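Zivier Countertop Sample Box: Review After a Kitchen Remodel

We redid our kitchen this spring and picked most of the surfaces from sample boxes ordered by mail. The one we used most was the Zivier box, so this review is mainly about that, with some notes on the Uvley box we had before it.

What you get

The Zivier box is flat and about as heavy as a hardback cookbook. Inside are wood samples, stone samples and a folded card that lists the finishes. The wood samples are square tiles, sanded on the face and left raw on the back, with the species and finish code stamped on the back. The stone samples are larger and have one polished edge so you can see how a finished counter edge would look.

You choose the wood species when you order. We asked for maple, white oak, walnut, cherry and beech. All of them came. Uvley sends a fixed set and three of the pieces in ours were so close in color that we couldn't see the point of having them all.

The stone is less of a choice. You pick "light" or "dark" and they send what they have. We picked light and got one piece that was plainly gray.

Ordering and delivery

The order page is slow and asks for your room measurements before it will let you pay. You can put in any numbers and it will go through. The box arrived in 7 days. The tracking page never changed from "label printed," so the first we knew of it was the package on the porch.

One stone sample had a chipped corner. I wrote to them and a new one came in a padded envelope the following week, no charge and no need to send the first one back.

Size of the samples

Small samples are the usual complaint with these boxes and it applies here too. A wood tile this size shows you color and how the finish feels. It won't show you how the grain will run over eight feet of counter, and with walnut that matters a lot. Our walnut tile was an even brown. When we went to look at a full slab at the lumber yard, it had pale streaks running the whole length. Some people like that. We didn't, and we would have been stuck with it if we had ordered from the tile alone.

For white oak and maple the tile was a fair guide. The finished counter looks the way the sample did, allowing for the fact that there is much more of it.

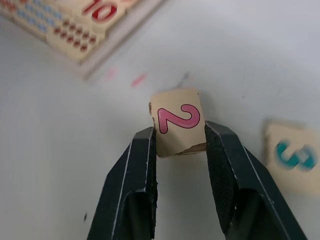

A small square wooden tile, held at the tips.

Testing the finishes

The card tells you to keep the samples clean and compare them by a window. We did that for an evening and then started ruining them, which told us more. I would suggest anyone do the same, as the tiles aren't meant to be returned.

Water: I left a wet glass on each wood tile overnight. The hard wax oil finish had a faint ring on the maple and nothing I could find on the oak. The plain mineral oil finish had a ring on everything. The rings on the mineral oil tiles came out with fine sandpaper and more oil, and that took a few minutes per tile.

Coffee: Same as water, but darker. The hard wax oil held up if the spill was wiped within the hour. Left until morning, it marked the maple.

Heat: I set a hot saucepan on each tile for the time it takes to drain pasta. The lacquered beech went cloudy and stayed cloudy. The oiled tiles were fine. We dropped lacquer from the list after that.

Knife marks: All of the wood tiles marked. If you want to cut directly on a wood counter you have to accept that, whatever the brochure says about hardness. We use a cutting board.

Lemon juice: This was for the stone. The light marble lost its shine where the juice sat, and you could feel the edge of the spot with a fingernail. The gray piece showed no change. I had been set on marble before this.

How the color holds up

I kept one set of tiles on the windowsill with half of each one covered in foil. By September the cherry had gone much darker on the uncovered half. The oak had turned a little yellow. The walnut had faded slightly. None of this is a fault in the samples, but the card doesn't mention it, and I think it should. Anyone putting cherry near a sunny window ought to know before they pay for it.

The card and the website

The finish card is the weakest part of the box. It uses codes that don't match the website. The finish called H2 on the card is "Natural Matte" online, and I only worked that out by emailing them. There is also no care information on it. For that you have to download a long document, and most of it concerns their floors.

Price

The box is not cheap for what it is, but the full price comes off your order if you buy a counter from Zivier. We bought one, in white oak with the hard wax oil, and the counter itself came to $1,132 before installation. Our other quote, from Oprea, was $739 for beech in a similar length. The beech was thinner and came with only one finish, and their samples were photographs. I can't say how the Oprea counter would have turned out.

If you don't buy from Zivier, you don't get the money back, and in that case the Uvley box costs less and will do for narrowing down a color.

What I liked

You choose the species. Raw backs, so you can see the real wood. Codes stamped on each tile, so they don't get mixed up. Quick replacement of the chipped stone.

What I didn't like

Tiles too small for walnut or anything with strong grain. Card codes that don't match the website. Not enough choice in stone. Tracking that doesn't track.

Would I order it again?

Yes, for wood. For stone I would go to a yard and ask for offcuts, which ours gave away free. If you are looking at walnut or cherry, order the box for the finish and then go see a full slab in person before you commit to anything.

Rating: 4 out of 5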